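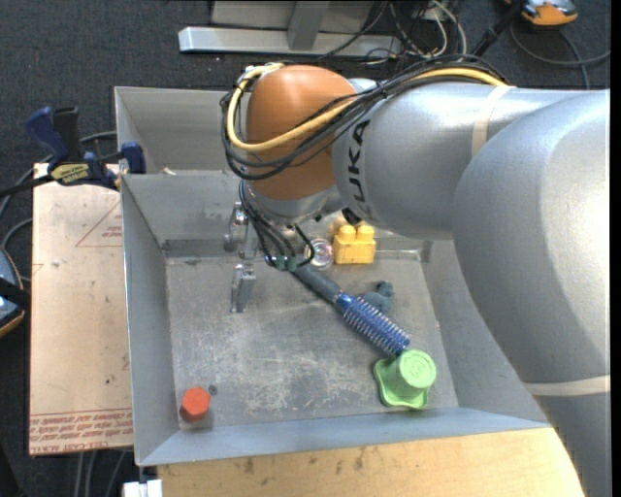

Does adding random grasps to the training set improve a bin picking network, or is it better to train only on successful ones? I am reading the method part of a thesis from the Semeniuk lab, where a third of the training attempts are random, and I do not understand why they keep them. My own set has 2,000 attempts, all planned by a simple heuristic, and the network is too sure of itself on new objects.
Tincuța Bratu

Keep the random ones. A network that predicts grasp success must see failures from all over the bin, otherwise it learns only what your heuristic already believed. When almost every example comes from the same kind of pose, the network has no information about the poses in between, and there it gives you a high score for no good reason.

We had the same trouble with our first model. I added 318 random attempts to the heuristic ones and trained again with all other settings unchanged. On objects the network had not seen before, the scores became lower and much closer to the real success rate. The ranking of the best grasps changed only a little. So the gain was mostly in calibration, and I would not promise you more picks per hour from this step alone.

Some practical points. Sample the random poses inside the reachable volume of the bin, with the wrist angle also random, but reject those which collide with the walls before you execute them. Write down the rejected poses also – we did not do this in January and later we could not say what distribution we had sampled from. For the label, we close the gripper, lift, wait two seconds and check the finger opening again. Very thin objects will give you false negatives with this check, so look at these by hand.

If your failures become much more than your successes, weight the loss, but then calibrate again on a held-out set with the natural proportion. Split this set by object and not by attempt. I made this mistake in my first report and my numbers looked very nice.
Parveen Howlader

We use simulation for the failures and real data only for the successes. It works fine, just try it.
Duvoseck

I would be careful with the advice above. If all failures are simulated and all successes are real, the network can learn to separate simulation from reality, and this will look like excellent accuracy. Please mix both labels in both sources.
Parveen Howlader

Thank you, I will collect the random attempts first and compare on the same held-out objects. The wall check I already have from the planner, so only the logging is missing.
Tincuța Bratu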